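About Mestaleo

Mestaleo repairs and calibrates laboratory balances and bench scales for schools, pharmacies and food producers. The workshop is in Grultavbridge, on the ground floor of the Hureck building, with a loading door on the north side.

Fasil Ejigu set up the business after ten years servicing weighing equipment for the Gebretsadik mills. He still signs every calibration certificate. The technical staff consists of two bench technicians and one field technician.

Bench work covers analytical balances, top-loading balances and counting scales. Each unit is cleaned, leveled and left powered on overnight before any reading is taken. Readings are recorded before and after adjustment, and both sets appear on the certificate. Repeatability is checked with 10 loadings at the same point. Corner load error is checked with a single weight moved across the pan.
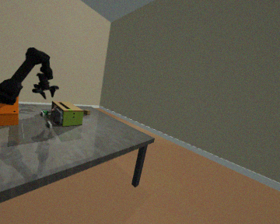 Rendered view: arm and gripper over a gray, marble-like tabletop.

Field work is limited to floor scales and fixed installations. The field technician carries test weights up to 1000 kg in total. Sites must provide level access and a clear path to the scale. Visits start at 7:30 a.m. unless another time is agreed in writing.

Mestaleo holds 172 service manuals, many for models no longer made. Copies of individual pages are supplied to customers who own the matching unit. Parts for older balances are taken from scrapped units when new stock cannot be found, and are listed as used on the invoice.

The workshop closes for inventory in September. Units received during that period are logged and stored, and work on them starts in order of arrival.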